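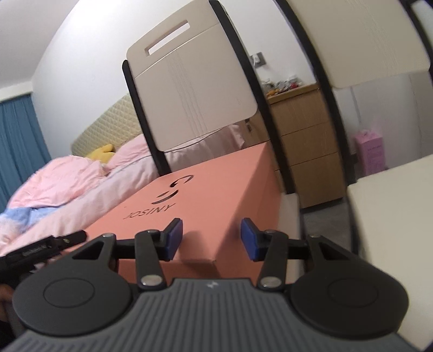 When does the community garden open its gates this season? We settled on the second half of March, as soon as the water is back on, and plot holders can come in from eight in the morning until dusk.

Okay, so that was the big one and I put it first because half of you emailed me asking. Minutes by me, Malou Hafstein, with apologies for my handwriting, which I had to decode before I could type any of this up. At the table: Preben Hjaltadóttir (chairing), Bergþóra Bisgaard, Grethe Dalsgaard, Ívar Steinarsdóttir and me. We started at 7:10 because the coffee took forever.

Last meeting's minutes: approved, with one fix. I had written that the Bisum side gets the new compost bins. It's the Zandness side. Sorry, Bisum people!

Water. Bergþóra called the plumber about the cracked pipe by the lower gate and got a quote of 585 dollars, parts included. Preben thought that was steep. Ívar said he'd pay it tomorrow if it meant no more hauling cans uphill like last July, and I have to say I was with him. We voted, everyone in favor, and Bergþóra will book it. She'll also ask whether the second tap can be moved closer to the raised beds while they have the ground open (no promises on that one).

Money. We have 400 dollars set aside for seeds and soil, same as last year. Grethe wants more of it to go to soil this time, and she brought a whole folder on why, which we passed around. Plot fees are coming in nicely. There are 11 households still to pay and I'll send a friendly reminder, then a slightly less friendly one.

Waiting list. It's long! Ívar asked if we could split a few of the big plots along the back fence, and we went back and forth on this for ages. Grethe has had hers since the beginning and does not want to lose her rhubarb, fair enough. Preben suggested we only split a plot when somebody gives it up, so no one gets squeezed out.
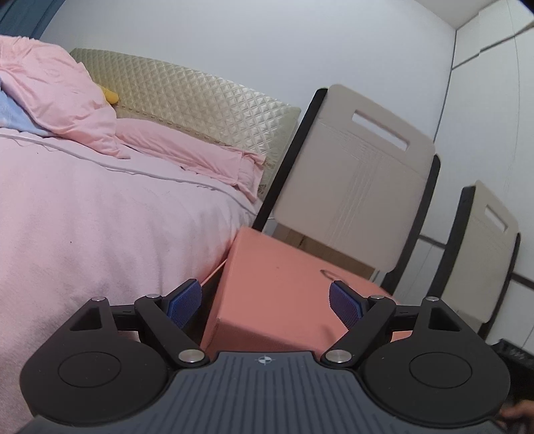
I liked that, and so did Bergþóra, but Grethe wanted to see it in writing before she'd vote, so Preben will draft something and we'll pick it up next time. Until then the list stays as it is, and please don't promise your neighbor a plot over the hedge. You know who you are.

Shed. The lock sticks. Ívar has oiled it twice and now thinks it needs replacing, so he'll get one from Renik and bring me the receipt. While we were on the subject, could whoever borrowed the long-handled loppers bring them back? Same hook, left of the door.

Plant swap. Everybody wants to do it again. We had around 228 seedlings on the tables last spring and ran out of tomatoes in the first hour, so if you've got a sunny windowsill, start extra tomatoes now. Bergþóra is making the sign. Grethe will do her rhubarb cake, and yes, I wrote that down so she can't back out.

Any other business. Preben brought up slugs. We talked about slugs for a good long while (beer traps, copper tape, going out with a flashlight) and decided nothing at all.

To do:
Bergþóra: book plumber, ask about second tap, sign for the swap
Preben: draft the rule on splitting plots
Ívar: new shed lock
Grethe: soil order, cake
Malou: fee reminders, type this up (done!)

We wrapped up at 8:50. Next meeting is at Grethe's, same time, and bring your own mug.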